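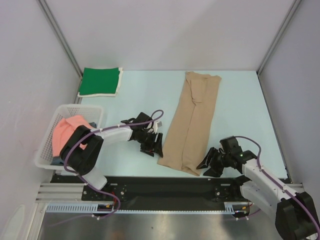 Trousers

Trousers (in American use mostly pants) are an outer garment worn from the waist to somewhere between the knee and the ankle, with a separate covering for each leg. That last part is what sets them apart from skirts, robes and kilts. Worn today by men, women and children nearly everywhere.

Names

"Pants" is the everyday word in the United States and Canada. "Trousers" there sounds a bit formal and turns up mostly in tailoring and in store catalogs. In Britain it is the other way around, and pants means underwear. "Slacks" – a loose word for dress pants that are not part of a suit. Older, and fading. "Pants" is short for pantaloons.

The word is plural in English even for a single garment, hence "a pair of." The trade often drops the s and speaks of "a trouser" or "a pant."

History

Trousers go back a long way, and the earliest finds come from dry parts of Central Asia where wool survives well in graves. Usually linked to horse riding. Two legs and a gusset at the crotch are a lot easier on a rider than a wrapped cloth. Greek and Roman writers knew them as the dress of outsiders, Persians and Scythians and later the Gauls. Roman soldiers posted in cold places took to wearing them anyway.

In medieval Europe men wore hose, at first two separate legs tied to an undergarment, later joined. Then breeches, ending at or near the knee, for several centuries. Long trousers stayed with sailors, farm hands and laborers until the late eighteenth century, when they moved up into city dress. By the middle of the nineteenth century full-length trousers were normal for men of most classes in Europe and North America. Creases pressed front and back came in toward the end of that century, cuffs at around the same time.

Women in much of Asia and the Middle East had worn trousers all along. In the West the change was slow. Bloomers in the 1850s drew plenty of ridicule, cycling helped, and factory work in both world wars helped more. Office and school rules against them hung on in many places into the 1970s and in some cases later then that.

Construction

Most trousers are cut from four main pieces, two fronts and two backs. The back pieces are larger, with a longer curve at the seat. Each leg has an outseam running down the outside and an inseam on the inside. The two legs meet at the crotch seam, sometimes called the rise seam, and how it is curved decides most of the fit. Badly drafted curve, no amount of taking in at the waist will save it.

Waistband. Either a separate strip sewn on or a facing turned to the inside. Dress trousers often have a split at the center back with extra cloth left in the seam, so the waist can be let out. Jeans usually have a one-piece band and no such allowance.

Fly. The front opening, closed by buttons or a zipper with a hook or button at the top. Buttons are older. Zippers took over between the wars.

Pockets. Side pockets may be set on a slant, in the seam, or across the top as in jeans. Back pockets are either patch or welt. Pocket bags are generally a thin cotton or a cotton blend and are often the first part to wear through.

Pleats, darts and cuffs. Pleats give room over the hip and thigh, flat fronts do without. Darts at the back take in the waist. Cuffs (turn-ups in Britain) add weight at the hem so the leg hangs straighter.

Fabrics

Wool in worsted weaves for suits, flannel for colder weather. Cotton twill for chinos and work pants, denim for jeans, corduroy and moleskin in the heavier range. Linen for summer, creases very easily. Synthetic fibers, mainly polyester, are blended in for strength and to cut down on ironing, and a small share of elastane gives stretch. A share of 2 percent is enough to feel the difference.

Khaki and tan colors came over from military use. British troops in India wore dust-colored cloth in the nineteenth century and other armies followed. After 1945 returning soldiers in the US kept on wearing their cotton twills, and colleges picked up the habbit. The color has stayed standard for casual trousers ever since.

Common types

Chinos: cotton twill, flat or pleated front, plain hem.
Jeans: denim or similar, with a yoke at the back in place of darts.
Cargo pants: large pockets with flaps on the thigh.
Sweatpants: knit fabric, elastic or drawstring waist.
Capris: end at mid-calf.
Overalls: trousers with a bib and shoulder straps.
Bell-bottoms: wide from the knee down. Naval origin, then a fashion of the 1960s and 70s.

Sizing

Men's sizes in the US are given as waist and inseam in inches, so 32/30 is a 32 waist and a 30 inseam. Women's sizes use a number that does not refer to any one measurement and shifts from maker to maker. Even in men's sizes the labeled waist is often smaller than the actual one – vanity sizing, well known and widely complained about.

Rise, the distance from crotch seam to the top of the waistband, is seldom on the label. It makes a big difference to how a pair sits.

Care and storage

Cotton trousers are generally machine washed, zipped up and turned inside out to limit fading. Wool is brushed and aired between wearings, and cleaned only now and then. Pressed trousers are folded along the crease, inseam on inseam, and hung over a bar or clamped by the hems upside down. Casual pairs may just be folded in half lengthwise and then in thirds, for a shelf or drawer. Moths go for wool only, mostly where it is soiled.

See also

Breeches
Denim
Hem
Inseam
Shorts
Suit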